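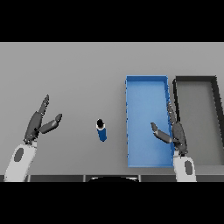 Chapter 11
Labelling and Closures for Small Containers

A label on a small container has to do two jobs that pull against each other. It must carry the information that law and trade practice require, and it must leave the container easy to tell apart from its neighbours on a shelf. On an upright cylinder the difficulty is greater than on a box, for the reader can see less than half of the curved surface at one time. Colour is therefore often given the work that words cannot do. A dark blue lower body, a thin white band over it and a black cap make three zones, and these zones look the same from every side. The order of zones can be read at a distance at which no lettering would be legible. In this chapter such an arrangement is called a banded scheme, and the narrow light zone between two dark ones is called the break.

11.1 Scope of the chapter

The chapter deals with rigid containers of circular section holding 200 millilitres or less. Flexible pouches, tubes and sachets are treated in the next chapter. Glass, metal and plastic bodies are all included, but the closure is assumed to be a separate part. Containers sealed by folding or crimping the body itself are left out, as their labels are normally printed before filling and follow different rules.

The reader is expected to know the terms for the parts of a container given earlier in the book: base, heel, body, shoulder, neck and finish. The word "panel" means the area of the body on which a label may be laid without creasing. On most small containers the panel stops short of both the heel and the shoulder.

11.2 The usable panel

The height of the panel is found by measuring the straight part of the body and taking off 2 millimetres at each end. This allowance covers the drift of the label as it is applied. Where the body tapers, a flat rectangular label will not lie true, and its ends will miss each other at the overlap. The label must then be cut as part of a ring. The method for finding the two radii of the ring is given in section 11.6.

The width of a full wrap label is the circumference of the body plus the overlap. The overlap should be placed at the back, directly opposite the product name. If the container has a mould seam, the overlap should not sit on it, as the raised line lets air under the edge and the adhesive lifts in storage.

11.3 Contrast between zones

Two adjoining zones are said to be in contrast when a reader with normal sight can find the boundary between them in poor light. Differences of lightness matter more here than differences of hue. Dark blue beside black gives weak contrast, and the boundary may be lost altogether in a dim store cupboard. A light break placed between them restores it. The break can be narrow, but it must be continuous around the body, and it should carry no text.

The Tramitton trials compared 277 label designs on containers of the same size and shape. Readers sorted the containers by product under three levels of light. Designs with a continuous break were sorted with fewer errors at the lowest level. At the highest level there was little difference between the groups, and the choice of typeface had more effect than the colour scheme.

11.4 Colour of the closure

The closure is usually bought from a different maker from the body, and an exact colour match between the two is hard to hold from batch to batch. Piswood, a filler of shoe dressings and leather oils, met this problem by giving up matched caps and using black closures throughout the range. Montes kept coloured caps but accepted a wider tolerance. Both policies are workable. The first lowers the number of parts held in stock, and the second lets the user tell products apart from above, as when containers are stored in a deep drawer.

A coloured closure should never be the only mark of difference between two products. Caps can be exchanged by the user, and a container with the wrong cap will then give false information. The body label must be sufficient when read alone.

The Vetitard coding system, described in the next section, assigns the closure a secondary role and places all primary coding on the lower body.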